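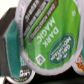 By September the grip-force study had used up most of one shelf in the kitchen on the second floor of Fagundes, and people had started leaving notes. Gilmar Cavalcanti collected the notes and taped them inside the cover of the lab book. He did not answer them. He bought more coffee and went back to work.

The question was a small one. If the arm touched a pod lightly before it closed on it, did it drop fewer pods? The group at Clumesdale had written that the first touch made no difference. Gilmar had read their paper twice and thought they had touched too hard.

He ran the trials the same way every time. Half began with a light touch, a short wait, and a second reading from the fingers. The other half went straight to the grip. A script chose which was which, and he kept that column hidden on his screen until the end of the week.

Pruser stopped by on the last afternoon and stood in the doorway with her coat on.

"How many now?"

"328," he said.

"And drops?"

"I haven't split them yet."

She put her bag down on the chair. She had signed the order for the arm two years ago and had not seen it do much.

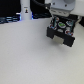
He opened the hidden column. The sorting took no time at all, and then there were two numbers on the screen, one above the other. Without the touch, 31 drops. With it, 15.

Pruser read them and did not say anything for a while. Then she asked if the halves were even, and he said they were, 164 each. She asked if the rims could have worn down over the trials. He said he had changed the pods every day, and that was why there were notes.

"Clumesdale will say it's the pads," she said.

"It could be the pads."

"Do you think it is?"

He thought about it. He had changed the pads once, six days in, and he had written down the hour. He could split the data there and look at each side separately. It would take the evening.

"I don't know," he said. "I'll check."

She took her coat off. She pulled the chair over to the desk and moved her bag to the floor, and he found the page in the lab book. One of the kitchen notes had come loose and was stuck to it. It said PLEASE LEAVE ONE -- and was signed by Plileden, from accounts.

Pruser read that too. Then she copied the hour onto the back of her hand and told him to start with the first six days.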